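Course Handout 4: Working Rules for the Humanoid Station
Undcombe Robotics Teaching Lab
Prepared by Vandana Bhatt. Revised 11/08/2025.

Read this before your first session at the station. It replaces the September handout, which still had the old rules for labels. Sections 1 to 3 apply to everyone. Section 4 is for whoever is keeping the log.

1. Floor and cables

The robot stands on the floor beside the desk and reaches over the top. Most of the trouble we have had at this station started at floor level, so check the floor first.

Walk the cable from the robot to the wall before power is turned on. A loose coil is fine. A loop that crosses the robot's feet is a stop.
Stay out of reach of both arms, including the one that is hanging down. An arm at rest is still a live arm.
One person holds the stop button and does nothing else. If you need to move an object, call "hold", wait for the answer, then step in.
Paper notes from other tasks get picked up before you begin. Old notes have ended up in the training clips more than once.
Do not lean on the desk during a run. It shifts, and the reach is planned for the height in your setup sheet.

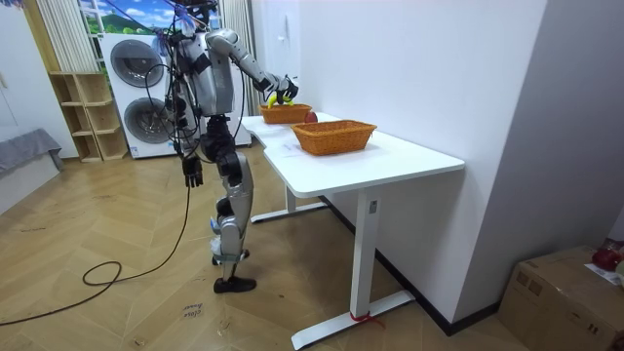 2. Laying out a sorting task

The standard task for weeks two and three is a two-way sort with baskets. The rules are short, but the Azimi set (58 runs, handed out in class) had to be partly redone for breaking them.

Both baskets start empty. All objects start outside the baskets, with clear table between them. Leave enough room for the fingers to close without touching a neighbor.

Every basket gets a label. Write the category name and nothing else, close enough to the basket that no one could match it to the wrong one. Use plain lowercase. Do not cover any part of a word with the basket rim if you can help it. The robot has to read the label to know where an object goes, so a label it cannot see is the same as no label.

Pick categories that do not overlap. "Fruits" and "office supplies" is a good pair. "Round things" and "red things" is a bad pair, as an apple belongs to both. If two people in your group disagree on where an object goes, take that object out of the task.

Start with two objects per category. In the layout for exercise 2, the apple-like fruit and the banana go with the left basket, and the tape and the stapler go with the right.

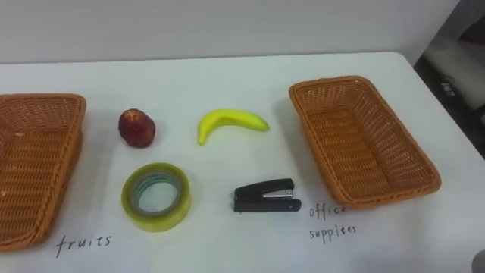
Undau Course Notes, Vol. 2, p. 1432

Vary the layout between runs. Swap the baskets, and move their labels with them. Change the rows. If the fruit is always at the back of the table, the model may learn "back of the table" and ignore the word.

3. What counts as a success

An object counts as placed when it is resting inside the correct basket and the hand is open and clear. Hanging over the rim does not count. An object held above the basket when time runs out does not count either – log it as "incomplete", not "fail".

If anyone touches an object during the run, the run is void. Keep the recording and mark it.

4. The log

Fill in one line per run, at the time of the run. Write down the layout, the label text exactly as written, the result, and the name of the person on the stop button. Use the Pritwood template from the course folder and do not add columns to it.

Void runs stay in the log. Do not renumber.

Reading for next time: chapter on shared workspaces, first half only. Bring your setup sheet, signed.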